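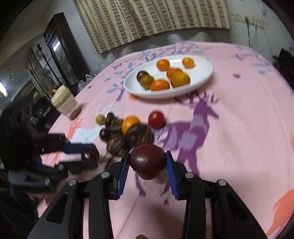
Siham Alaoui wanted to know how little a robot needs to be told about a plum. She works at Ronine, a small lab in Premcombe that studies how machines learn to handle food, and for most of the past year her answer has come from people picking up fruit.

The method is simple to describe. A person holds a gripper in each hand and moves fruit from one spot to another. The fingers are the same shape as the ones on the lab's robot, and each gripper carries its own camera. The footage, along with a record of how the tool moved and how wide the jaws were open, is used to train a control program the lab calls Staver.

Much of the recording is done in homes, on whatever table is available. Alaoui's early data came from a gray bench under even lighting, and the robot trained on it did badly anywhere else. Patterned tablecloths were the worst. "It would reach for a printed leaf," she says. "It had never seen a surface with a picture on it."

By January the group had nearly 3000 recordings from 17 homes. Oranges, plums and passion fruit are used most often, in mixed piles. A passion fruit has a wrinkled skin that gives the pads something to hold. A ripe plum is smooth and bruises easily, and people tend to take it by the sides and close the jaws slowly.

That slow closing is what the lab was after. Bindu Warrier, who wrote most of Staver, compared two versions of the program. One was trained on video and hand motion alone. The other also learned from the changing width of the jaws. In 32 trials with plums, the first version marked the skin on nine. The second marked two.

Warrier is careful about what that shows. The trials used one kind of plum, bought at one store, and the robot worked at about half the speed of a person. Fruit buried under other fruit is still a problem – the program often pushes at the pile until something rolls.

The two-handed work is further behind. People will steady a pile with one gripper and lift with the other without thinking about it, and Staver has not learned when to do the same. The next set of recordings, to be made with the packing firm Chow, will concentrate on that.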